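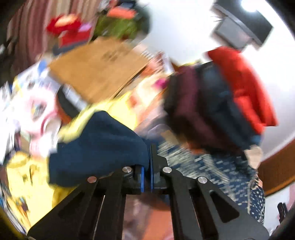

County's $584 Records Bill Goes to the State Appeals Court

The state Court of Appeals has agreed to hear a dispute over how much a county can charge a resident for copies of public records. The case started with a request for inspection reports on a bridge and a bill for $584. It could affect what every city, county and school district in the state is allowed to put on an invoice.

The request was made in April by Refilwe Le Roux, who lives in Vudholm and drives across the Venter Road bridge to get to work. The county had lowered the weight limit on the bridge over the winter, and school buses and fire trucks were sent the long way around. Le Roux asked the county for the inspection reports that led to the change, along with any emails between the road department and Drestari, the engineering firm the county hires to inspect its bridges.

The county clerk's office replied that the records existed and would be released once Le Roux paid a fee. The invoice listed a charge for copying, a charge for staff time spent searching, and a third charge, by far the largest, labeled "legal review." That last item covered the hours an outside attorney spent reading the emails to decide whether any of them could be withheld.

Le Roux paid under protest, received the inspection reports and part of the email file, and then sued to get the money back. She did not challenge the county's decision to black out some passages in the emails, and those redactions are not part of the appeal.

What the law says

The state's open records law allows a public body to recover "the actual cost of locating and duplicating" records. It does not mention attorney time. It also does not define "locating," and most of the argument so far has been over that word.

The county says a record has not been located, in any useful sense, until someone has determined that it fits the request and can legally be handed over. Under that reading, the attorney's review is a part of finding the right records, and the cost of the review can be passed along. The county also points out that it is required by law to protect certain information, including personnel matters and security details about public works, and that it cannot do that without reading the documents first.

Le Roux's attorney, Mandla Rampersad, argues that locating a record and deciding whether to withhold it are separate jobs. The first one serves the person asking. The second one serves the government's own interest in keeping some material private, and Rampersad says the legislature never agreed to make residents pay for it. He notes in his brief that a bill to add "review" to the list of allowed charges was introduced in the legislature and died without a vote.

The trial court decision

The trial judge ruled for the county. In a short opinion, the court said the statute was unclear and that the county's reading was reasonable. It gave weight to a fee schedule the county board had adopted years earlier, which lists legal review as a billable item and had never been challenged.

The judge did express some concern about how the hours were recorded. The attorney's time was entered as a single block, with no breakdown by document, and the county could not say at trial how much of it was spent on the inspection reports and how much on the emails. The court found that this did not matter to the outcome, as the statute does not require itemized billing.

Both of those points will be before the Court of Appeals. In its order accepting the case, the court asked the parties to address two questions: whether attorney review is a recoverable cost at all, and if it is, what kind of proof a public body has to offer to show that the cost was an actual one.

The second question may turn out to be as important as the first. If the court allows review charges but requires detailed time records, many local governments would have to change how they handle requests. Smaller offices often do not track staff time by request.

Who else is involved

The City of Grasow has filed a brief supporting the county, even though it has no stake in the bridge records. Grasow charges for legal review under an ordinance with nearly the same wording as the county's fee schedule. Its brief says that losing the charge would leave the city with two choices, either absorbing the cost or slowing down its responses. The city says a small number of requesters account for most of the review work, and that some requests come from businesses that resell the information.

On the other side, Lotte Kuipers, a former township clerk who handled records requests for many years, submitted a statement in support of Le Roux. Kuipers wrote that in her office, review was treated as part of the job and was never billed. She said most requests involved documents that had been released before and did not need an attorney's attention. In her view, an open-ended review charge gives an office little reason to keep its files in a condition that makes them easy to release.

The bridge itself

The inspection reports that Le Roux received run to 24 pages. They show that Drestari found corrosion on the bearings at the east end of the bridge and recommended a lower weight limit until repairs could be made. The county board has since approved money for the repairs. The road department has said the lower limit will stay in place until the work is finished and the bridge is inspected again. Nothing in the lawsuit depends on the condition of the bridge, and neither side has asked the court to consider it.

County board member Ryszard Śliwiński, who voted against paying for outside counsel on the appeal, said at a public meeting that the county should post bridge inspection reports online as a matter of course. The board took no action on the suggestion. The county attorney's office declined to comment on the case beyond its filings.

What happens next

The county has 30 days from the filing of Le Roux's opening brief to respond. Le Roux may then file a reply. The court has not set a date for oral argument, and it can decide the case on the briefs alone if it chooses.

Until there is a ruling, the county's fee schedule remains in effect. Residents who receive a bill that includes legal review can ask for a written explanation of the charge. Those who pay and want to preserve a claim for a refund should say so in writing at the time of payment, as Le Roux did. Asking to inspect records in person is another option, and the copying charge does not apply to inspection, although the county has taken the position that search and review charges still do.

Lungile Mokgethi, who follows open government cases for this newsletter, will cover the argument if one is scheduled. Readers who have been billed for attorney review by a local government in the state are invited to send us a copy of the invoice with personal information removed. Please include the name of the public body and a short description of the records requested.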